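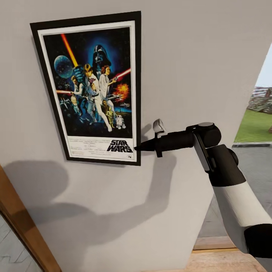

Jaxon Poirier holds that a gripper should never be compared with another gripper at all, only with the job it is meant to do. Put two of them side by side on a bench, he argues, and you learn which one is stronger, which you could have read on the data sheet. Give each one the same job on the same arm and you learn which one you should buy.

Chapter 6
Comparing Grippers in Simulation

This chapter takes Poirier's advice most of the way. You will run two grippers, the Pulance and the Kimar, through one set of tasks on one simulated arm, and you will keep a record that another person could use to repeat your work. Chapter 5 dealt with the arm itself: its joints, its reach, and the ways it can fold up on itself when it is asked to go somewhere awkward. We assume you have finished those exercises and still have the room file from the last one. If you changed the wall or floor positions, load a clean copy before going on.

6.1 What changes when the gripper changes

A gripper adds length and mass to the end of the arm. It also moves the tool point, the spot in space that the controller treats as the end of the robot. Most bad comparisons begin with a tool point left over from the gripper that was mounted before. The arm goes exactly where it was told, the fingers close a little short of the part, and the new gripper gets the blame.

Set the tool point first, every time. Then check it by moving the arm to a known corner or edge in the room and looking at the gap from at least two directions. A single view can hide an error that lies along the line of sight.

Mass matters too, but it shows up differently. With a heavier gripper the arm may overshoot and settle late. In the Kennedy controller used in this book, the payload value is entered in grams. The Pulance is listed at 738 and the Kimar at 874. Enter the value for the gripper that is mounted, and enter it again when you switch back. The controller does not read it from the model.

6.2 The wrist view

Much of the work in this chapter uses a camera mounted at the wrist and looking out past the fingers. Before any object is placed, open the gripper fully and save one view of the bare work surface.

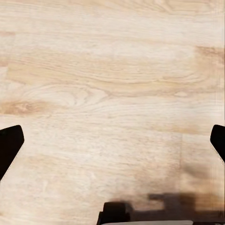
Keep that first view with your records. It is the reference for everything that follows, and you will need it in Section 6.4 when you separate the object from the background. Three things should be checked in it.

Finger position. Both fingers should enter the view at close to the same height. If one sits clearly higher, the camera is rolled relative to the gripper, and a part that looks centered will not be.

Shadow. The gripper's shadow moves with the arm, and its shape depends on where the light is. A simple detector that looks for dark areas will report a shadow as an object. You can move the light or change the detector, but whichever you choose, do the same for both grippers.

Surface pattern. Wood grain has lines, loops, and knots that an edge finder will pick up. Plain gray surfaces are easier and give better scores. They also tell you less about how the system will do on a real table. We use wood for all the graded exercises.

6.3 How many trials

Students usually run too few. Ten picks with each gripper will show a large difference and hide a small one. The Wekach task set, which comes with the room file, holds 3,000 starting positions, and a full run takes about two hours on an ordinary laptop. Use the full set for your final figures and the short set while you are still fixing mistakes.

Run both grippers from the same starting positions in the same order. If you let the simulator choose new positions for the second gripper, part of any difference will come from the positions.

Record every trial, including those in which the arm never reached the part. Mark these "no reach" and leave them in the file. A longer gripper will have a different set of them, and that is a result in itself.

Exercise 6.1

Mount the Pulance, set the tool point and payload, and save the bare surface view. Repeat with the Kimar. Write down the visible distance between the fingertips in each view, in pixels, and compare the ratio with the ratio of the listed openings. If the two ratios differ, check the camera offset before you go on to Section 6.4.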